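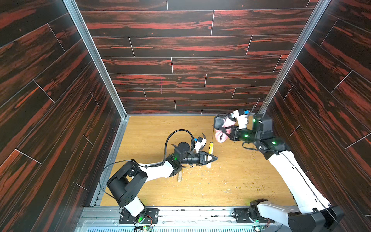
나뭇결 판을 두른 작업 칸. 바닥에 누운 노란색·흰색 병과 검은 끈이 달린 분홍색 천.

Vellenov 공개일 다녀온 이야기

4월 22일에 Trutosstead에 있는 Vellenov 공개일에 다녀왔어요. 분실물이랑 기증품을 받아서 정리하고, 고칠 건 고쳐서 다시 내보내는 곳인데요, 평소에는 접수창구까지만 들어갈 수 있고 안쪽은 일 년에 두 번만 열어요. 지난번에는 2월이었는데 제가 감기에 걸려서 못 갔거든요. 그래서 이번엔 꼭 가야지 하고 벼르고 있었어요.

가는 길부터 좀 헤맸습니다. 11번 버스를 타고 종점까지 가면 된다고 안내문에 써 있는데, 종점이 두 군데더라고요? 저는 당연히(?) 틀린 쪽에서 내렸고, 강변길을 따라 한참 걸었어요. 날씨가 좋아서 다행이었지 비라도 왔으면 그냥 집에 갔을지도 몰라요. 처음 가시는 분은 기사님께 Stoyanova 창고 쪽이냐고 꼭 물어보세요. Vellenov라고 하면 잘 모르세요. 건물 옆면에 예전 창고 이름이 아직 크게 남아 있어서 다들 그렇게 부른대요.

입구에서 번호표를 줍니다. 제 번호가 682번이었는데, 그날 사람이 그렇게 많이 왔다는 뜻은 아니고 지난 행사 때 쓰던 표를 이어서 쓰는 거라네요. 한 조씩 묶어서 30분 동안 안쪽을 돌아요. 우리 조 안내는 Frida Brøndum 씨가 맡아 주셨어요. 목소리가 정말 크셔서 맨 뒤에 서 있어도 다 들렸습니다. 같은 조에 어린아이를 데려온 가족이 있었는데, 아이가 질문을 제일 많이 했어요. "이거 주인이 안 오면 어떻게 해요?" 하고요. 저도 궁금했던 거라 고마웠죠. 답은 물건마다 다르다, 였어요. 우산은 금방 내보내고 안경은 오래 둔대요.

첫 번째로 본 곳은 접수대 뒤 선반인데 솔직히 여긴 상자밖에 안 보여서 조금 심심했어요. 상자마다 손글씨 이름표가 붙어 있는 건 귀여웠습니다. '짝 없는 것'이라는 상자가 제일 컸어요. 장갑이겠거니 했는데 Frida 씨가 뚜껑을 열어 보여 주시니까 양말도 있고 귀걸이 봉투도 있고, 심지어 슬리퍼도 있더라고요. 슬리퍼 한 짝만 잃어버리고 집에는 어떻게 갔을까요.

그다음이 제가 제일 좋아했던 작업 칸이에요. 맨 위에 올린 사진이 거기예요. 저는 일단 벽이 마음에 들었어요! 진한 갈색 나뭇결에 붉은 주황빛이 줄줄이 섞여 있고, 가로로 판이 이어지는 모양이라 산장에 온 것 같은 기분이 들었거든요. 바닥은 훨씬 밝은색이고요. 부스러기가 꽤 흩어져 있는 걸 보니까 괜히 우리 집 식탁 밑이 생각났습니다. 연두색 비슷한 조각도 있던데 뭔지는 물어볼 타이밍을 놓쳤어요. 짧은 나무 막대도 하나 있었고요.

칸 안에 나와 있던 물건 중에서는 분홍색 천으로 된 게 눈에 확 들어왔어요. 검은 끈이 아래로 늘어져 있고, 어둡고 가는 줄이 노란색·흰색 병 쪽으로 내려와 있었죠. 우리 조에서는 저게 뭐냐를 두고 의견이 갈렸어요. 제 옆에 계시던 분은 작은 가방이라고 하시고, 아이는 인형 옷이라고 우기고(너무 확신에 차 있어서 반박을 못 했어요), 저는 모자 같은 거 아닐까 했는데 결국 답은 못 들었습니다. 병은 뭐가 들었던 병인지 궁금했는데 옆으로 누워 있어서 제 자리에서는 글씨가 안 보였어요.

이런 식으로 종류가 다른 물건이 뒤섞여 들어오는 게 여기서는 제일 흔한 일이래요. 분류 담당인 Rezaul Kanagaratnam 씨 말로는 천 종류를 먼저 골라내고, 그다음에 병이나 통 같은 걸 본다고 합니다. 끈 달린 물건은 다른 데 엉키니까 끈부터 정리해서 묶어 둔다는 것도 배웠어요. 집에 와서 충전 케이블 서랍에 그대로 해 봤는데 이건 효과가 있었습니다. 추천!

그리고 겨울 소품 이야기를 안 할 수가 없네요. 4월인데 웬 겨울 소품이냐 싶죠? 봄이 되면 오히려 쏟아져 들어온대요. 사람들이 코트를 정리하면서 '어, 이거 내 거 아닌데' 하고 가져오는 거예요. 저도 예전에 친구 목도리를 두 해나 가지고 있었던 사람이라 조용히 고개만 끄덕였습니다.

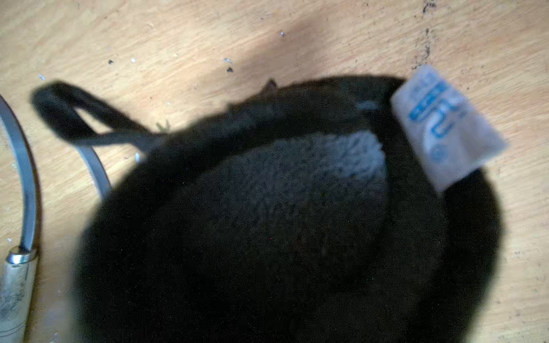 검은 플리스 귀마개, 안쪽은 회색 보글보글한 안감.

요 귀마개가 그날의 제 최애였어요. 겉은 까만 플리스이고 안쪽에 양털처럼 꼬불꼬불한 회색 안감이 들어 있는데, 위쪽은 살짝 푸른 기가 도는 회색이라 예쁘더라고요. 테두리가 두툼하게 올라와 있어서 보기만 해도 귀가 따뜻해지는 느낌이었어요. 옆에는 검은 고리 끈이 있고, 솔기에는 하얀 천 라벨이 쏙 튀어나와 있었습니다. 파란 글씨가 찍혀 있는데 사진을 아무리 키워 봐도 뭐라고 쓰여 있는지 모르겠네요. 숫자 2 비슷한 게 보이는 것 같기도 하고요. 혹시 어디 제품인지 아시는 분 계시면 댓글 좀 남겨 주세요. 저 올겨울에 하나 사고 싶어요.

라벨 얘기가 나온 김에, 수선실의 Lærke Nørgaard 씨가 라벨은 웬만하면 떼지 않는다고 하셨어요. 주인이 전화로 물건을 찾을 때 색깔은 틀리게 말해도 라벨 위치는 의외로 정확하게 기억한대요. "남색이에요" 해서 찾아보면 검은색이고, "오른쪽에 하얀 게 달렸어요" 하면 그건 또 맞고. 저는 제 물건 라벨이 어디 붙어 있는지 하나도 기억이 안 나던데요... 그날 입고 간 재킷도 확인해 보고서야 알았어요.

수선실은 작아서 두 사람씩만 들어갈 수 있었어요. 기다리는 동안 복도에서 Ikitz 빵집이 파는 계피빵을 먹었는데, 이게 또 별미였습니다. 커피는 좀 연했어요. 안에 들어가니까 보풀 정리하는 법을 직접 해 보게 해 주셨어요. 플리스는 세게 문지르면 안 되고 한 방향으로 살살 쓸어 줘야 한대요. 털 안감은 빗을 쓰는데, 저는 너무 힘을 줘서 Lærke 씨한테 바로 빗을 뺏겼습니다 ㅎㅎ 아이 엄마분이 저보다 훨씬 잘하셨어요.

마지막은 판매 코너예요. 보관 기간이 지난 물건을 파는데 가격표가 전부 499로 되어 있어서 다들 깜짝 놀랐거든요. Ingvar Kragh 씨가 급하게 나오셔서 그건 가격이 아니고 선반 번호라고 설명해 주셨어요. 가격은 뒷면에 있습니다. 여러분, 뒷면을 보세요. 저는 초록색 손뜨개 모자랑 뚜껑 있는 유리병을 하나 사 왔어요. 귀마개도 파는지 슬쩍 여쭤봤는데 판매 코너에 없는 물건은 안 된다고 하셔서 깨끗이 포기했습니다.

아쉬웠던 점도 적어 둘게요. 안내 시간이 짧아서 작업 칸 앞에서 더 보고 싶은데 다음 조가 밀려왔고요, 화장실은 건물 밖으로 나가서 돌아가야 해요. 가방 맡기는 곳도 좁으니까 짐은 가볍게 가세요. 사진은 작업 칸이랑 물건은 찍어도 되고 접수 장부는 안 됩니다.

다음 공개일은 아직 날짜가 안 나왔대요. 입구 방명록에 메일 주소를 적어 두면 알려 준다고 해서 저는 적고 왔어요. 돌아올 때는 맞는 종점에서 탔습니다.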